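Course handout 4: Reflected glare on display surfaces
Lighting for Interiors, second term
Prepared by Güven Tekin; revised by Natália Šindelář

Reading before class: course reader, chapters on luminance and contrast. Bring a calculator.

1. Scope

Handout 3 dealt with direct glare, where the source itself is in the field of view. We now take the case where the source is seen by reflection. Two effects are treated separately in these notes: loss of contrast in the displayed image (veiling reflection) and distraction by a distinct image of the source (reflected image glare). Both can occur on the same surface at the same time.

2. Specular and diffuse reflection

A perfectly smooth surface reflects light so that the angle of incidence equals the angle of reflection, both measured from the normal. A matte surface scatters light over a wide range of angles. Most finishes do some of each. For hand calculation we split the reflectance into a specular part and a diffuse part and add the results.

For the diffuse part, with illuminance E on the surface and diffuse reflectance r:

L(diffuse) = r E / pi

For the specular part, with source luminance Ls and specular reflectance s at the viewing angle:

L(specular) = s Ls

Note that E does not appear in the second expression. Moving a lamp farther away lowers E at the screen but leaves the luminance of its mirror image unchanged. The image only gets smaller. Students lost marks on this point in last year's paper.

3. Contrast

Let Lw be the luminance of a white area on the display and Lb that of a black area, both measured in a dark room. With a reflected luminance Lr added, the contrast ratio becomes

C = (Lw + Lr) / (Lb + Lr)

Worked case. A display has Lw = 445 cd/m2 and Lb = 2 cd/m2. In the dark, C = 222.5. Add a uniform reflected luminance of 20 cd/m2:

C = (445 + 20) / (2 + 20) = 465 / 22 = 21.1

The white area has changed by less than five percent. Nearly all of the loss comes from the black area. Repeat the calculation with Lr = 80 cd/m2 and check that you get C = 6.4.

4. Locating the reflected image

For a flat vertical screen, use the method of images. Draw the room in section. Reflect each ceiling luminaire through the plane of the screen, so that it lies as far behind the screen as the real one is in front. Draw a straight line from the observer's eye to the image point. If the line crosses the screen, the observer sees the reflection at the crossing point. If it misses, there is no specular reflection of that luminaire for that observer.

Repeat in plan. Both drawings are needed, as a line that crosses the screen in section may miss it in plan.

Points to watch:
Raising the screen generally brings more of the ceiling into view for a seated observer. Check the section again whenever the mounting height changes.
Tilting the screen by an angle a rotates the reflected ray by 2a. Small tilts are often enough.
Window reflections are handled the same way, but take the corners of the window and reflect all of them.
A curved screen needs a separate construction (handout 6).

5. Control measures

In order of preference for a new room: move the screen or the seats, change the luminaire layout, switch the rows of luminaires separately, reduce luminaire luminance at the critical angles, change the screen finish. An anti-glare finish spreads the reflected image without removing the light, and black areas may look gray under high illuminance. Dimming helps only if the tasks on the desks allow it.

6. Problem set

Use the Wavham seminar room plan given out in class. Find the crossing points for the front row and the back row, in section and in plan. State which luminaires are visible by reflection from each row. Then propose one change in layout and redraw. Show construction lines. Hand in before 4 p.m. at the department office.
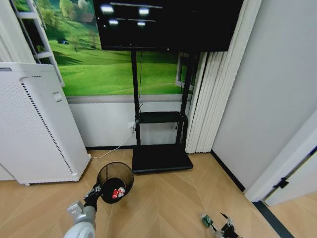

Fig. 1. Ceiling lighting reflected in a glossy screen, switched off.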